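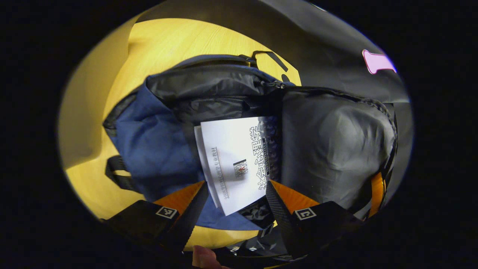 Books into a backpack: how much should I vary between takes?
Posted by Koen Declercq in Handheld data collection

I'm gathering examples of a book going into and out of an open backpack with a handheld gripper. So far I have 200 takes, all with the same bag on the same table. The policy does fine until the bag is turned a little, and then it pushes the book into the padded wall of the compartment. Do I need more takes of the same thing, or should I change the setup? I have the gripper until the end of July.

3 replies

Nighat Kazmi
Change the setup. We did a similar job at Gukdale, and going from one bag to four helped more than doubling the takes on the first one. Turn the bag between takes, every time, and move it to a different part of the table. Leave straps and flaps wherever they fall - if you tidy them before each take, the model only learns tidy bags.

Also look at your start poses. If you always come in from directly over the opening, it has no idea what to do from the side. I start 12 takes from each side and then mix them up.

Gijs Postma
more data. 200 is nothing, our set was 3307

Lucinda Szabo
I agree with Nighat on turning the bag. Two more things to check.

Dark lining gives the tracking very little to hold on to when the lens is deep inside the bag. Play back your camera path before you train. I threw out 39 takes from one session where the path jumped just as the fingers went in. Moving slower over the last few inches helped, and so did a brighter lamp.

Second, keep the takes where you miss the gap, back off and try again, as long as the book ends up in place. I used to delete those. Label putting in and taking out as separate tasks.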